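3.2 Looking after the cell

Most papers I read spend a page on the policy and a line on the hardware, and then I write to the authors and find out they lost half their spring to a loose connector. So I'm going to be a bit long here about how we keep our one machine running, and you can skip to Section 4 if you only care about results (I won't be offended!).

The cell, which we call Karaki for short, is a single two-armed robot that carries laundry to a front-loading washer. It has one camera at the head and small cameras down at the grippers. Ifor Hughes did the first build and I took over the upkeep in February, with a binder of his notes and a drawer of spare finger pads. Everything below was written up fresh from the log as it stood on 01/09/2024, when we had 1,071 episodes recorded with the current setup.

The part that needs the most care is the pads. Their faces have a fine texture that lets the fingers hold cloth without squeezing hard, and lint loves that texture. We brush the pads at the start of each session with a dry toothbrush, and every 100 episodes I wipe them down with alcohol and look at them under a desk lamp. If the pattern has gone shiny anywhere, the pad comes off. I used to swap only the worn one and keep its partner, and that was a mistake — an old pad against a new pad lets thin fabric slide toward the old side, and the logged grip width starts to drift in a way that took Suha Saliba and me far too long to track down. Now they go in as a set.

Next come the cables. Each gripper has its own black cable, and we leave a generous loop in it so the wrist can turn all the way over when a bin gets tipped toward the drum. Too little slack and the connector takes the strain. Too much and the loop sags in front of the fingers or drapes over whatever the arms are holding. Milovan Lazarević suggested clipping the cable farther up the forearm, which we tried for a while, but it pulled at full reach and we went back to the long loop. What we check now is simple: drive both arms to the tipping pose, hold there, and tug each connector gently by hand. Trinidad Galang added that pose to the startup script, so there's no excuse for skipping it.

The wrist views matter as much as the pads do. After any work on a gripper I open the fingers wide and make sure both tips show up in the lower part of the picture, one on each side. A camera bumped even a little will put one finger almost out of sight, and the policy gets noticeably worse at finding the edge of a garment. I also like to check the view against things that aren't cloth, so we run the same look over glass and wicker. Strong sun on white weave is the hardest test of exposure we have.

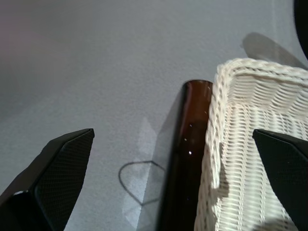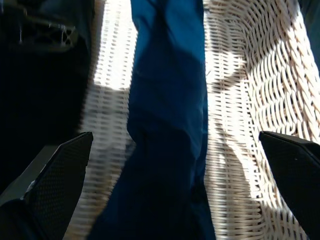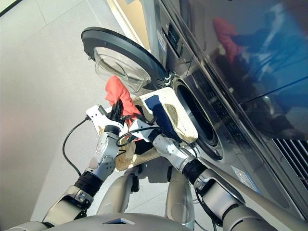
Figure 2. Views from the cell: at the wrist, with a brown glass bottle against a white woven basket; at the wrist, with blue fabric in white wicker; and from the head, with both grippers on a fabric bin at the open washer.

3.3 Faults and repairs

We had two stoppages long enough to be worth writing down. In the first, the left gripper reported that it was closed when it was wide open. I blamed the motor, ordered a motor, and then Khurram Ghumman reseated the connector and the fault went away (the motor is still in its box, if anybody wants it). We threw out the 198 episodes from that stretch, which hurt, but I couldn't vouch for the finger positions in any of them.

The second was a slow one. The right wrist had picked up a bit of play, enough that the bin arrived at the drum slightly crooked, and the operators had been correcting for it without noticing. Tightening the joint plate screws took a few minutes. Getting the operators to stop correcting took longer! We now measure wrist play with a dial gauge before each collection week and write the number on the inside cover of the binder, next to the pad dates.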